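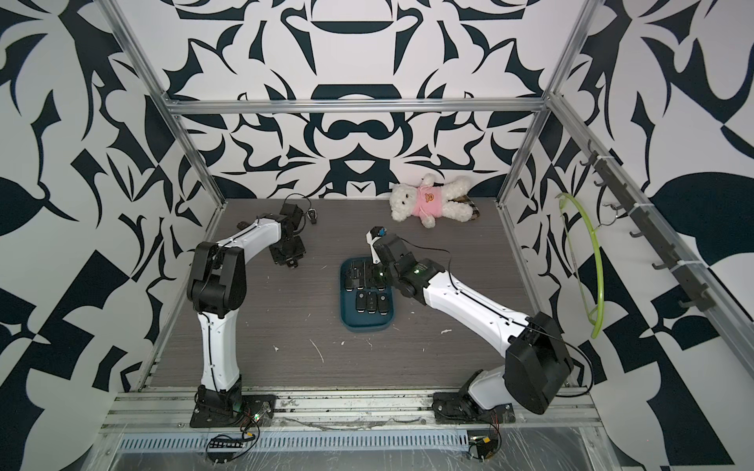
*Fig. 1. Key sorting cell at Stullcombe, both arms over the work surface.*

# What the key cell changed at Stullcombe

Project report, January 2025

I picked Stullcombe for my workplace project mostly because I could walk there from my dorm – not a very scientific reason, I know! It's the returns desk for Prurholm, a car rental company, and everything that happens there comes down to keys. Cars come back, keys pile up, and somebody has to get each one checked and back on the right hook before the next customer shows up. More than 2000 keys go through in a busy month, and until September all of it was done by hand.

Now the first sort goes through a cell the staff call Dinu, with two arms bolted to a rail and a tray between them. In Fig. 1 the right arm is at the tray with a small blue-and-black thing in its gripper (most likely a key fob), and the left one is hovering near a key lying by itself toward the back. The folding keys still in the tray are the kind everybody there complains about, black and glossy and all pretty much alike. Clernodeo, the company that set it up, still looks after the software.

I spent 6 afternoons at the desk and talked to the 8 people who work there, and I figured I'd hear a lot about job losses. I did hear some worry, mainly from the two newest hires, but no one has been let go so far. What people really wanted to talk about was how the day feels. Sointu Pesonen has been sorting keys longer than anyone, and she told me she used to do it half asleep while chatting with whoever was next to her. "I liked the boring part," she said. "That was when we talked." Now she gets called over when a key ends up somewhere the arms can't reach it, fixes it, and goes back to the counter, where there's always a customer waiting.

So the work got less repetitive but also more chopped up. Three people told me they're more tired at the end of a shift, even though their hands do less. On the other hand, the guy with the bad wrist loves it, and everyone agrees that fewer keys go missing.

The thing I'd change is the training. It was 2 hours long and covered how to stop the arms and how to load the tray, and then everybody was on their own. Sointu ended up writing her own notes and taping them up by the counter, and the others use those way more than the manual. I asked if Clernodeo had ever seen them – she laughed and said no. I've asked her for a copy so I can put it in the appendix.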